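Ticket 449: Key remote task, arm holds the fob but won't press
Queue: Lomside household chores
Opened by: Perrine Picard
Assigned to: Killian Rey
Status: Open, waiting on test run
Priority: Normal

Perrine Picard, 9:10 am
Good morning all, and sorry in advance for the length of this one. I've been working through the "coming home" chores in the Lomside simulator, and I'm stuck on the car key remote. Picking it up is going really well now – much better than when Dorian and I first tried it in September, when it kept slipping off the table and I nearly gave up on the whole idea. The trouble starts afterwards. The task says pick up the remote, turn it toward the camera, press lock. The arm does the first part, then sits there until the timer runs out. The log ends the same way every time:

grasp: ok
orient: ok
press: no contact target
timeout

I ran it 52 times overnight and got 8 presses, and I suspect a few of those were luck. Am I missing a setting?

Killian Rey, 10:25 am
Hi Perrine, thanks for writing it all out, it really does help! Could you tell me which version of the Drilisov planner you're on, and add a picture from the hold, before the timeout? I'd like to see where the fingers are closing.

Perrine Picard, 10:50 am
Of course. Planner is the one Pascal put on the shared machine, so whatever came with that. I haven't touched the grasp settings at all (I was too pleased that they worked). Picture is from this morning's run, default lighting, default wall.
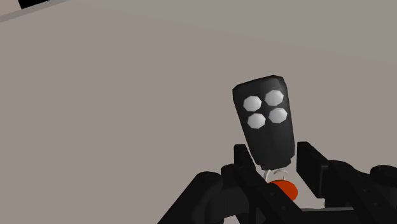 Attachment 1: key remote held upright in the gripper, buttons at the top

Killian Rey, 11:35 am
Lovely, that's a nice steady-looking grip, and the buttons are clear of the fingers, so I'd stop worrying about the grasp. I see two things to look into.

First, the press step is written for one arm. A person holds a remote in the palm and presses with the thumb, and our gripper has no thumb to spare. With both fingers busy on the lower part of the fob, the planner has nothing left to press with, and it gives up politely. You could add the second arm, or have the first one brace the remote against something and push. The Gikolier folks went with the second arm for their light switch task and seemed happy with it.

Second, the four buttons all look alike to me, plain and pale with no symbols on them. Does your target say "lock" or does it say "upper left"? If it only says "lock", I don't see how the planner could choose.

Chepkoech Nzioka, 1:15 pm
Jumping in because my mother asked me at dinner whether these things can do the housework yet, and I told her they can hold her keys for her. She was not impressed. More usefully – the key ring and the red tag both have collision turned on in that model. Please try a run with the tag's collision off, so we know whether it's upsetting the contact check down by the fingers.

Perrine Picard, 3:40 pm
Thank you both! The target did say "lock" and nothing else, so I've changed it to upper left. I turned off collision on the tag too and did 10 short runs. Same timeout on all of them, but the log now names the button, so I'll take that as a step forward. I'll set up the second arm next and leave it running tonight.

Killian Rey, 3:55 pm
Sounds good. Keep the grasp settings as they are, please, and put the tag's collision back on before you start. I'll leave this open until your log is in.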